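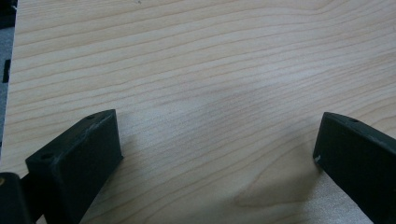
A Gripper Without an Arm
The Manness hand tool lets small workshops record how a job is done before they buy the robot to do it. The Review spent a month with a loaned kit.

By the Equipment Desk
Jan 11, 2020

The usual way to teach a robot arm a new task is to stand next to it. An operator takes the arm by the wrist, or steers it with a hand controller, and moves it through the task while the software stores each position. The method works, but it ties up the arm and the operator for as long as the lesson lasts. In a shop with one arm and orders to fill, that time is hard to find.

Khalaf Instruments, of Murkirness, has taken the gripper off the arm and given it a handle. The company's Manness kit consists of a two-finger gripper worked by a trigger, a camera that looks out over the fingers, a belt pack for storage, and a license for the software that turns recordings into training material. The worker picks things up with the tool and puts them down again. The camera records what the fingers are doing, and an arm fitted with the same fingers can later be trained on the result.

The kit is sold for $3849. That price covers the hand tool, one spare pair of fingers, and the first year of software. A matching gripper for the arm is a separate purchase, and buyers should ask for a quotation early, as the mounting plate differs from one arm to the next.

Rawan Kassab, who directs product development at Khalaf, said the kit was intended for firms that had already looked at automation once and put it aside.

"They were told to buy the arm first and find out afterward whether it suited the work," Kassab said. "We would like them to have the recordings in hand when they make that decision."

In use

The Review tested the kit on a bench in its own workroom and then lent it to Ravstead Technical College, where it was used in the packaging laboratory. The tool is lighter than its bulk suggests. The trigger has a long pull and a firm spring, and it takes a day or so before the hand stops closing the fingers too hard. Staff with smaller hands found the reach to the trigger tiring. Khalaf supplies a shorter trigger on request, and in our view it should be in the box.

Opening and closing are smooth. The fingers meet squarely at the tips, and they held cartons, bottle caps, and folded cloth without trouble. Flat items were another matter. A sheet of card lying on a smooth table cannot be picked up unless it is first slid to the edge, and coins defeated every member of the staff. Buyers whose work involves thin parts will want to consider other fingers. These are held by screws and can be changed in a few minutes, though the small driver supplied with the kit is of poor quality and rounded off one screw head during our test.

The fingers also wear. After a month the edges of our pair had lost their finish, and there were scuffs at the places that strike the table most often. This had no effect on grip that we could measure. The company advises replacement when the inner faces become uneven, and it publishes the drawings so that owners may print their own.

Glare is the more serious concern. A pale, shiny tabletop under strong overhead lights will produce a washed-out patch in the camera's view, and the software uses fixed points on the surface to work out where the tool is. On a plain white bench the tracking failed several times in a morning. On a surface with visible grain or pattern it held well. The manual deals with this in one paragraph near the back – it deserves a page near the front.

How much recording is enough

Khalaf states that a simple pick-and-place task calls for 60 recordings, made with the objects in different positions. Our experience was less favorable. The arm at Ravstead began to place cartons reliably only after that number had been doubled, and the first batch was of little use, as every recording had been made by the same person standing in the same spot.

Tanner Dhillon, who teaches the automation course at the college, has since made variety part of the assignment. His students change places after every 10 recordings, and they are required to move the lamp.

"The students record more carefully when they know that someone else has to train from it," Dhillon said. "I would tell any company to do the same. Have the person who does the job hold the tool, then have a second person hold it."

By the end of the term the college had gathered nearly 3000 recordings. Storage proved to be the practical limit. The belt pack fills during a full day's work, and copying its contents to a computer took most of an evening. A removable card would be a welcome change. Kassab said that one is planned for the version due in June, and that present owners will be offered the new pack at a reduced price.

The software

Installation was straightforward. The review screen, where poor recordings are discarded before training, is clear and quick to use. Labels can be added to each recording, but they cannot be edited in groups, so a spelling mistake made on the first day must be corrected one file at a time. Recordings may be exported in an open format without charge, and the license does not require that they be sent to the company. Schools and firms with confidential products should find these terms acceptable.

Telephone support was available during business hours. Two of our three calls were answered at once, and the third was returned the next morning.

Recommendation

The Manness kit is recommended for teaching laboratories and for small manufacturers with a handling task already in mind. It is less suitable for work with thin or very small parts, or where the lighting over the bench cannot be changed. Prospective buyers may borrow a demonstration kit from the Murkirness office for two weeks against a refundable deposit, and they should try it on their own tables.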